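스테쿰 체육관 메인이벤트, 벨트 찾다가 47분 늦게 시작

클레어크 프로레슬링의 5월 정기 흥행 '클레브데일 대소동'이 스테쿰 체육관에서 열렸다. 결과부터 적자면 챔피언 라미시 소와(Lamisi Sowah)가 도전자 비트코프스카를 꺾고 타이틀을 지켰다. 다만 이날 체육관을 찾은 관객 1000명 가운데 집에 가서 경기 내용부터 이야기한 사람이 몇이나 될지는 모르겠다. 다들 벨트 이야기를 했을 것이다.

메인이벤트는 오후 8시에 시작할 예정이었다. 8시가 되자 조명이 꺼졌고, 도전자 비트코프스카의 음악이 나왔고, 비트코프스카가 나왔다. 이어서 챔피언의 음악이 나왔다. 챔피언은 나오지 않았다. 음악은 끝까지 흘렀고, 처음부터 다시 흘렀고, 세 번째로 흐를 때쯤 관객석 동쪽에서 박자에 맞춰 손뼉을 치기 시작했다. 네 번째에는 비트코프스카도 쳤다. 악역치고는 박자 감각이 좋았다.

클레어크 측의 설명에 따르면 문제는 벨트였다. 챔피언 벨트가 대기실에 없었던 것이다. 단체는 처음에 '기술적인 사정'이라고 장내 방송을 했다. 벨트가 없는 것이 어떤 기술과 관련이 있는지는 방송에 포함되지 않았다. 10분 뒤 두 번째 방송에서는 '연출상의 사정'으로 바뀌었고, 세 번째 방송에서는 그냥 매점이 아직 열려 있다는 안내만 나왔다. 이날 나온 방송 중 가장 정확한 정보였다.

그사이 링 위에 홀로 남은 비트코프스카는 할 일이 없었다. 마이크를 잡고 클레브데일의 주차 사정을 욕했고, 스테쿰 체육관의 의자를 욕했고, 앞줄에 앉은 아이의 손팻말 맞춤법을 지적했다. 야유가 쏟아져야 할 대목에서 주차 이야기에는 박수가 나왔다. 체육관 앞 주차장에 차를 대 본 사람이라면 선악을 떠나 동의할 수밖에 없는 내용이었다. 비트코프스카는 당황한 기색으로 링을 두 바퀴 돌더니 로프에 걸터앉아 심판과 잡담을 나눴다. 심판은 웃지 않으려고 애쓰다가 두 번 실패했다.

벨트는 결국 전날 클레브데일 사인회에 쓴 짐가방 바닥에서 나왔다. 현수막 밑에, 팔다 남은 티셔츠 밑에, 접이식 탁자보 밑에 있었다고 한다. 클레어크는 지난해 가을 벨트를 새로 맞추면서 '단체 역사상 가장 무거운 벨트'라고 홍보한 바 있다. 그 무게를 가방째 들고 체육관까지 와서 아무도 몰랐다는 점은 생각할수록 대단하다. 티셔츠가 얼마나 남았는지 짐작할 수 있는 대목이기도 하다.

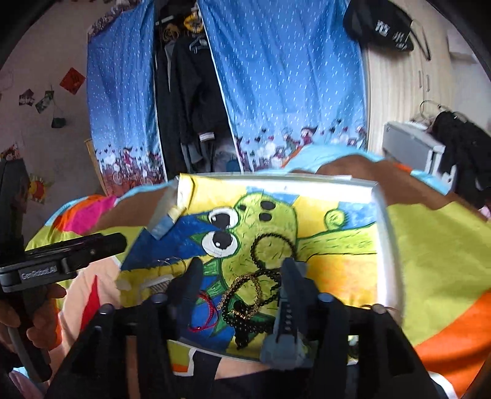

만화풍 그림이 깔린 상자와 그 안의 장신구.

소와가 마침내 모습을 드러낸 것은 8시 47분이었다. 허리에 벨트를 차고 평소보다 훨씬 천천히 입장로를 걸었다. 걸음마다 벨트를 한 번씩 두드렸는데, 관객은 그때마다 환호했다. 벨트가 있다는 사실만으로 이만한 환호를 받은 챔피언은 이 단체에 없었다. 링에 오른 소와가 벨트를 심판에게 건네려 하자 "주지 마!"라는 구호가 터졌다. 심판은 벨트를 두 손으로 받아 본부석까지 직접 걸어가 내려놓고, 한 번 돌아보고, 다시 돌아보았다.

경기는 좋았다. 기다린 보람이 있었느냐고 묻는다면 47분어치까지는 아니어도 30분어치는 됐다. 로프에 오래 앉아 있느라 몸이 식었을 비트코프스카가 오히려 초반을 지배했다. 소와의 왼쪽 무릎을 집요하게 노렸고, 장외에서는 철제 계단에 한 번, 해설석에 한 번 내던졌다. 해설석에 있던 물병이 쓰러져 대본이 젖었는데, 이후의 해설이 눈에 띄게 나아졌다는 것이 본지 기자석의 중론이다.

중반에 접어들자 비트코프스카가 본부석에서 벨트를 가져와 무기로 쓰려 했다. 이 바닥에서는 수십 년 된 수법이고 보통은 야유가 나온다. 이날은 비명이 나왔다. 또 어디 둘까 봐 걱정한 것이다. 앞줄의 한 관객은 가방 검사를 하라고 외쳤다. 심판이 평생 가장 빠른 속도로 달려가 벨트를 빼앗았고, 그 틈에 비트코프스카는 반대편에 숨겨 둔 너클을 꺼내 소와의 턱에 꽂았다. 카운트는 둘에서 멈췄다. 소와의 어깨가 들리는 순간 체육관 천장에서 먼지가 조금 떨어졌다. 시설 노후화 문제는 다음 기회에 다루겠다.

막판은 소와의 시간이었다. 다리를 절면서도 연속 래리어트로 흐름을 되찾았고, 세 번째 래리어트에서 비트코프스카는 공중에서 한 바퀴를 돌았다. 코너 위에서 날린 플라잉 엘보가 정확히 들어갔고, 이어진 파일드라이버로 셋을 셌다. 이로써 소와는 타이틀 보유 100일을 채우게 됐다. 벨트가 가방 속에 있던 하룻밤을 보유 기간에 넣어야 하는지를 두고 팬 게시판에서는 이미 토론이 벌어지고 있다. 99일파와 100일파의 대립은 경기 본편보다 격렬하다.

소와는 경기 후 마이크를 잡고 "이 벨트를 나에게서 가져갈 수 있는 사람은 없다"고 말했다. 잠시 정적이 흘렀고, 관객석 어딘가에서 "가방은?"이라는 목소리가 들렸다. 소와는 3초쯤 버티다가 등을 돌리고 어깨를 떨었다. 무릎 통증 때문이었다고 믿고 싶은 사람은 그렇게 믿어도 된다.

앞선 경기들도 짧게 짚는다. 오프닝 태그매치는 무난했다. 두 번째 경기로 열린 6인 태그는 여섯 명 중 누가 누구 편인지 선수들도 가끔 확인하는 눈치였지만 마지막 3분만큼은 훌륭했다. 세미파이널 사다리 매치는 사다리가 체육관 조명에 닿는 바람에 한 단 낮은 것으로 교체됐고, 매달아 둔 계약서는 그대로여서 승자가 점프를 해서 따냈다. 두 번째 점프에 잡았다.

클레어크는 지연에 대한 사과의 뜻으로 이날 입장권 소지자에게 다음 흥행 기념 티셔츠를 무료로 나눠 주겠다고 밝혔다. 어떤 티셔츠인지는 앞 문단들을 읽은 독자라면 알 것이다. 크기는 특대형만 있다.

다음 흥행 역시 스테쿰 체육관에서 열린다. 소와와 비트코프스카의 재대결이 유력하며, 단체는 90분짜리 아이언맨 매치를 검토하고 있다고 했다. 입장 대기 시간이 그 90분에 포함되는지 문의했으나 마감까지 답을 받지 못했다. 주차장은 이번에도 선착순이다.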